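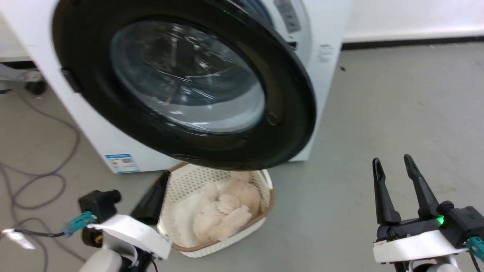
4.2 The door, the basket and the floor between them

Most of the handling in a load of washing takes place in a small area in front of the machine. In the Uma flats this area is usually part of a bathroom or hallway, and it is shared with people walking through. We recorded 130 loads in 13 households between March and the end of the study. For each load we noted where the basket was put down, how far the door was opened, and whether anything touched the floor on the way in or out.

Three basket positions covered nearly all of the loads. In the first, the basket stood on the floor directly under the open door, so that the door hung over part of it. In the second, it stood in front of the drum opening, clear of the door. In the third, it was kept off the floor, on a stool or on top of the machine. The under-door position was the most common in the smaller flats, where there was often no other free floor within reach.

The basket in the first position is a cream plastic one, rectangular, with lattice sides and a brown rim. The fluffy beige-pink item in it lies heaped over a white cloth. Bulky pieces of this type matter for the measurements because they take up most of the height of a basket without weighing much. With sheets and shirts, the rim of the basket sets the height that the door has to clear. With towels and plush fabrics, the top of the heap sets it, and the heap changes shape each time something is taken from it.

Householders dealt with this in different ways. Some pushed the heap down with one hand and swung the door over it with the other. Some pulled the basket out, opened the door fully and slid the basket back. A few left the door partly open and worked through the gap, which was slower and led to more items being dropped. In flats with less than 400 mm of free floor in front of the machine, the basket was moved at least twice in the course of most loads.

We had expected the latch side of the door to be where clothes caught. It was mentioned in the interviews, but we saw it only a few times, always with straps or drawstrings. The glass bowl was more of a nuisance. It stands out from the inner side of the door, and when the basket is underneath, the bowl takes up space that people want to use for their hands. Several householders said they had stopped noticing this until they were asked.

4.3 Condition of the inner door

The inner side of the door was checked at each visit, using the Rizzi surface sheet with two lines added for the plastic surround. The sheet asks for marks on the glass, marks on the surround, and residue at the gasket — each recorded as absent, light or heavy. The door was fully open for the check and was not wiped beforehand.

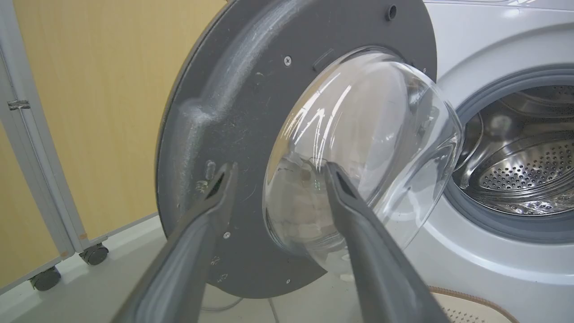
Figure 3. Inner side of the open door, with the clear glass bowl and dark grey plastic surround. Light streaks and dust lie along the raised ridge at upper left. The grey gasket is at right.

Light marks on the surround were recorded in every household at one visit or another. They tended to sit along raised parts of the moulding, where a cloth passes over quickly, and around screw heads. The glass was generally cleaner. Asked about this, people said they wiped the glass when they could see something on it and did not think of the plastic as a part that needed wiping. The gasket was treated as a separate job and was done far less often.

The check took almost 20 seconds per door. Agreement between the two observers was good for the glass and poorer for the surround. Strong reflections on the bowl were sometimes entered as marks on the first reading, so both observers were asked to look again from a second angle before filling in the sheet. Entries made before that change have been kept in the Dretico data file and are flagged there. They are left out of the comparison with the Vitus survey in Section 5, where only the gasket and surround scores are used.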